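How to Ask the Province for Title to Land Your Settlement Already Uses
Posted 2021-09-08, Pistside residents' help page

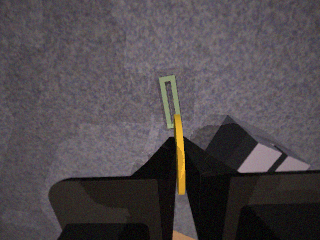

Before you write anything, find out which office keeps the map of your land. In Grelus it was the forest department, but in Nogueira the municipality had it, and we lost almost a month with the wrong desk.

1. Make a list of all households. Write the year each family came and keep old water bills, school papers or letters as proof.

2. Ask for the boundary map. The copy costs 10 per page. Check if your houses stand inside the protected zone, as this changes the form you need.

3. Fill in Form 16 for settlements inside the zone, or Form 13 for those outside. Every adult must sign in person.

4. Bring two copies to the counter and ask for a stamp on yours. Do not leave without it.

5. Wait for the survey visit. In Kellero it came in February, four months after the request.

If the office refuses, the answer must be in writing. You can then appeal, and the fee for this is 1,000.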